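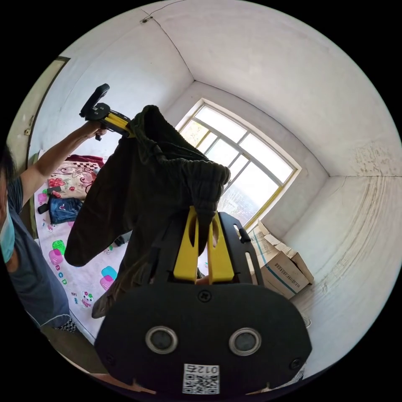 Marjan Hosseinzadeh
Robot gripper tester, clothes folder by necessity

I've been putting off the gripper write-up for weeks, mainly as I kept changing my mind about which one I liked. A few of you wrote after the April post asking whether the yellow fingers were any better than the Birkeck pads I'd been moaning about, and whether the new controller was worth the bother. So, May 2024, and I finally have enough hours with both that I'm ready to say something. It's a long one, and most of it is about trousers.

For anyone who has only just found the blog: the project is called Sinaga, and what we want is an arm pair that can pick clothes out of a heap on a bed and lay them out flat. Before the arms get a go, people do the job by hand with a gripper in each fist, and the recordings of that are what the arms learn from. Everything the hand-held tool is bad at, the arms will be bad at too. That's why I care so much about a pair of fingers you could lose in a coat pocket!

What I compared

Finger set one is the Birkeck, flat grey pads, quite wide, with a soft face. Finger set two is the yellow pair with the rounded cutouts, which close on each other with much narrower tips. Both went on the same hand-held body, with the same two lenses on the front, so any difference I felt was down to the fingers (or to me being tired, I'll come to that). On the software side I ran both sets through the Favance controller, and then did a shorter spell with the Anitz one, which a reader suggested and which I had never tried.

I did the whole lot with clothes. No blocks, no mugs, no plastic fruit. I have nothing against blocks but they tell you very little about cloth. A block stays where you left it. A jumper has a different shape every time you look at it, and the bit you want to grab is usually underneath.

The Birkeck pads

I wanted to love these. They feel lovely to close, there's a nice even squeeze right across the face, and on anything stiff they are super. Jeans, a canvas bag, the collar of a proper shirt – no trouble. They also forgive you if you come in a bit crooked, since there's so much pad that some of it is bound to meet the cloth.

Where they fall down is picking one layer off another. If you have a T-shirt lying on a sheet and you go for the T-shirt, the wide pads scoop up the sheet as well, and up comes the whole lot like a badly made parcel. I tried coming in flatter. I tried coming in steeper. I tried a little sideways scrub before closing, which worked now and then but looked so odd in the recordings that I wouldn't want an arm copying it. In the end I was pinching a fold up with one gripper and taking it with the other, every time, and that doubles the length of the job.

They're also heavy. A body with the Birkeck set on it comes to 316 grams more than the same body with the yellow set, and I know that sounds like nothing. Hold your arm up at shoulder height with it for a whole session and then tell me it's nothing. My left wrist had opinions by teatime.

The yellow fingers

Straight away these felt twitchy to me, and I had them down as the losers for the whole first day. The tips are narrow, so if you're out by a little, you close on air. I closed on air a lot. I'd watch the recording back and there I was, confidently pinching nothing, next to a sock.

But they grow on you! By the second day my aim had caught up, and then the narrow tips turned into the best thing about them. You can pick a single layer off a sheet. You can go in beside a seam and take the seam only. You can get hold of a drawstring, which I had written off as impossible for a tool like this. The cutouts help as well, or at least I think so: you can see a bit of cloth through them, so you get a hint of how much you've caught before you lift. I haven't found a clean way to test that, so treat it as a feeling.

One small grumble. When you're holding something thick, the fingers don't meet square, and they bite harder at the tip than lower down. On a heavy hem that leaves you with a hold that feels firm and then creeps. I had a hoodie walk its way out of the grip so slowly that I didn't notice until the sleeve was on the floor.

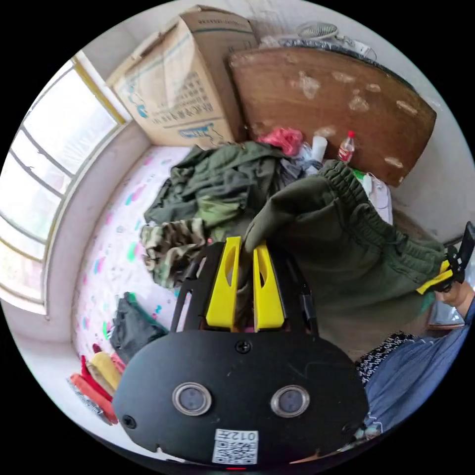
Waistbands are the real exam, as far as I'm concerned. They're stretchy, they bunch up, they twist round on themselves, and they are also the first thing you want hold of when you're sorting out a pair of trousers, as once you've got the waist the legs more or less find their own way down. My usual method is one gripper near the middle and the other out at the far side, then pull gently apart until the elastic shows you which way it wants to lie. Those olive-green sweatpants are about the nastiest thing in my test pile for it. The elastic gathers into tight ribbed folds, so you can never be sure how many layers you have between the yellow fingers, and the cloth is heavy enough to sag in a big curve between one gripper and the other. With the Birkeck pads I'd get a fat handful of waistband and no idea which side of it was the front. With the yellow ones I could take a single fold, lift, have a look, and go again if it was wrong. The going again is quick, too, and that matters more to me than getting it right first time.

What the lenses see

I've had plenty of questions about the camera side, so a few words. The view is very wide and very curved, and the first time you watch a recording you may want a sit down. Window frames bend like bananas. You do stop noticing. What you gain is that both grippers can be in view at once while you're working on the same piece of clothing, and you can see a good part of the heap as well, so the recording shows what you were choosing from and where the other hand was when you chose.

What you lose is a feel for distance near the edges. Something at the rim of the view can look miles off and be right next to your elbow. If you're setting up your own, my advice is to keep the important pinch near the middle, even if it means turning your whole body. It felt silly at first and now I do it without thinking, including, I'm told, when making toast.

Light is the other thing. Bright windows are a pain. I like working in daylight, and the cloth colours come out much truer than they do under our ceiling lamps, but anything outdoors goes to white and if you swing round quickly the picture takes a moment to settle. I now try to start each take facing away from the glass and only turn towards it once I've got hold of something. Dark clothes suffer most. A dark green jacket in a loose heap is a puddle with a sleeve if the light is behind it.

Favance or Anitz?

The Favance controller is what I know, so take this with a pinch of salt. It starts when you ask it to, it stops when you ask it to, and it keeps the left and right recordings lined up with each other, and I'd forgotten how much I lean on that until it was gone. The buttons are stiff and the menu was plainly put together by someone who never has both hands full. Six presses to start a new take! Six! I've moaned to them and they were very nice about it, and it is still six.

The Anitz is much friendlier. It takes 2 presses to do the same job, the lights make sense from across the room, and the little chirp when a take is saved is oddly cheering. I had great fun with it. Then I got home, opened the files, and found the left and right had drifted apart over the longer takes – only slightly, but with two grippers on one pair of trousers, slightly is enough to have one hand letting go before the other has arrived. There's a setting for it, apparently, which I'll try before I say anything ruder. If any of you use the Anitz for two-handed work and have it behaving, please write and tell me what you changed.

So for now I'm staying with the Favance and my sore thumb.

How much I did

Across both finger sets I got to almost 3,000 grabs, counting the misses, and I did count the misses, since they're half of what I wanted to know. I haven't put a table up. The two sets weren't tried on quite the same heaps, and my own hands got better as the days went on, which flatters whichever set came later (the yellow). When I swapped back to the Birkeck at the end to be fair to it, I did do better than I had at the start, though not by enough to change my mind about single layers.

If you mostly handle thick, stiff stuff, towels or denim or bags, I'd still say try the Birkeck pads first, and rest your wrists. For mixed clothing in a heap I'd go for the yellow fingers and give them two full days before you judge. Please do give them the two days, as I was very close to posting them back after one.

Next on my list is seeing whether a thin strip of rubber near the tips cures the creeping on heavy hems. I've cut a few already and they look dreadful. I also want to try bed linen, fitted sheets in particular, and I'm a bit scared of those, so if somebody has a good way of finding the corners with a pair of narrow fingers, the comments are open and I read them all.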